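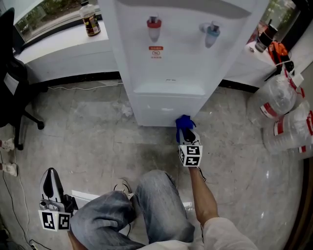
Vimden hot and cold dispenser: six months in

I bought the Vimden in April, when we moved the workshop kitchen from the old place in Buchanan to the new unit at Nisdale, and I've been meaning to write it up ever since. Short version: I love it. Longer version below, including the two things that annoy me.

Why a dispenser at all

We had a kettle. We'd had a run of kettles, in fact, and every one of them ended up furred to the gills because the water round here is as hard as nails. Someone was always waiting for it to boil, and someone else was always tipping half of it away and starting again. In summer people went out and bought bottled water, which made me wince every time I emptied the recycling.

I looked at plumbed-in boiling taps first. Lovely things, but the fitting quote was silly and we rent. A freestanding one with hot and cold taps just needs a socket and a bit of floor – sold!

What it's like to use

Red tap for hot, blue for cold, and visitors work it out without asking. The hot is properly hot. I wouldn't call it a rolling boil, and fussy black tea drinkers will notice, but for coffee, instant soup, green tea and my endless mugs of lemon and ginger it's spot on. The cold is the real surprise. I'd expected "a bit cooler than the mains" and got water that makes your teeth ache on a warm afternoon.

From switching on in the morning you want to give it a good while before the first brew. I've put ours on a plug timer set for 7 am and have never thought about it since.

Noise? There's a low hum when the cooling kicks in, much like a small fridge. In a workshop you won't hear it. In a bedsit you might.

Cleaning

Easier than I feared. The drip tray gets a rinse in the sink every evening and the taps get a wipe with a clean cloth. For the inside I run a citric acid descaler through (I use the Jurau sachets, which dissolve far better than the supermarket ones) and then flush it until there's no sharp taste left. Allow 60 minutes for the whole job, most of which is waiting, and do switch it off at the wall and let it cool first.

The grumbles

The drip tray is shallow. One careless pour and it's full, so teach people to stop before the cup does. And the instruction booklet is dreadful – tiny print, and the bit on descaling is tucked in after the guarantee, where I only found it by accident.

I also wish the taps were a touch higher. My big flask has to go in at a slant, and tall sports bottles are a right faff.

Would I buy it again?

Yes, tomorrow. I paid 213 pounds including delivery, and the kettle has gone to live in a cupboard. People drink more water, the recycling bin is half as full, and I've stopped moaning about limescale in my tea. If Vimden ever bring out one with a deeper tray I'll be first in the queue!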